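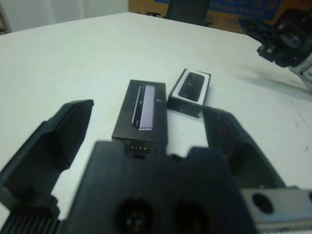 Slide 1: Box on a table

Print this page | E-mail this page

Donating Family Papers to the Lidwood Archive
Speaker notes, September public session
Speaker: Meriem Younis

Slide 1. Welcome the audience on behalf of the Archive. Introduce Declan Bickerstaff, who will take questions on photographs and film. The talk runs 30 minutes. Ask that questions be held until the end, except where a term is unclear.

Slide 2. What the Archive accepts. Letters, diaries, account books, club minutes, maps, recipes written by hand, and photographs with at least a place or a family name attached. The Archive does not accept newspapers, printed books or framed items. Encyclopedias are still offered to us every month and are still declined. Mention the Michailidis papers: 330 letters, most of them between two sisters, received in the order in which the family had kept them. Pause here.

Slide 3. Before you sort. Donors are asked to leave papers in their present order. An envelope should stay with its letter. Please do not remove staples, flatten folds or write on the backs of photographs in ink. A separate sheet of names in pencil is very welcome. Tape should not be used for any repair.

Slide 4. The deed of gift. Read the second paragraph of the form aloud. Signing the deed transfers ownership of the papers to the Archive. Copyright is a separate matter and stays with the writer or the writer's heirs unless the form says otherwise. A donor may close part of a gift to readers for up to 20 years. Longer closures are referred to Eftychia Zacharopoulos and are seldom approved.

Slide 5. After delivery. Papers are checked for mold and insects before they enter the stacks. Donors receive a written receipt within eight weeks. A full listing takes longer, and staff should not promise a date from the podium. If asked about scanning, say that donors may request copies of their own gift without charge.

Slide 6. Contact. Appointments are made through the front desk. The reading room is closed on Sunday. Copies of the deed are on the table by the door. Hand over to Mr. Bickerstaff.

Print | E-mail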